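Clamine Baskets: README

Welcome! Clamine is a small, growing collection about lidded and coiled things for the tabletop: rope baskets, round mats, woven lids, and the many ways people lift, turn and put them back. If you have ever been pleased by the way a lid settles into place, you'll feel at home.

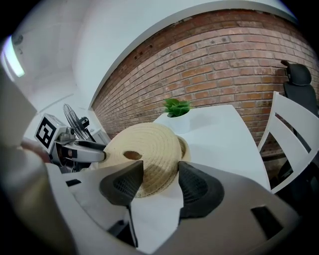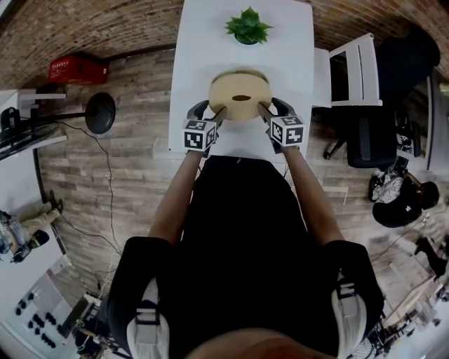
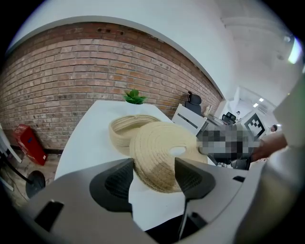 Coiled and woven pieces on the white table, with an oval opening near the middle of one in each picture. Gyamfi set.

What's in it

The first part, Gyamfi, has 300 short clips. The second, Burnuvix, has 400 and is a bit messier (in a good way!) as the pieces start in odder spots on the table. Both are sorted into 2 folders, "open" and "close", with a plain text note beside each clip giving the piece and the task.

Why baskets?

Coiled rope is lovely stuff to study. It bends a little when you hold it, it never sits quite the same way twice, and the rings give you a pattern to follow as the piece turns. The opening in the top is a great help too, as you can tell at a glance which way round a lid is facing. Pale rope on a white table is harder than it sounds, and we've grown very fond of the tricky clips where the rim nearly melts into the background.

Words we use

piece: any single rope or woven item
lid: the flat coiled round, called "mat" in the older notes
basket: the part with sides
rim: the outermost ring
slot: the oval opening in a lid

Known gaps

Burnuvix notes sometimes say "hat" where they mean "lid". We're fixing these as we find them, so please search for both. Handles are missing from the word list, and so are square baskets, which we hope to add in February.

Getting a copy

Ask for the Urkport bundle, unpack it into an empty folder and read notes.txt first. Corrections are very welcome, even tiny ones! Give the clip number and the word you'd change.

Last edited 2nd January. Fixed a muddle between rim and slot in the Gyamfi notes.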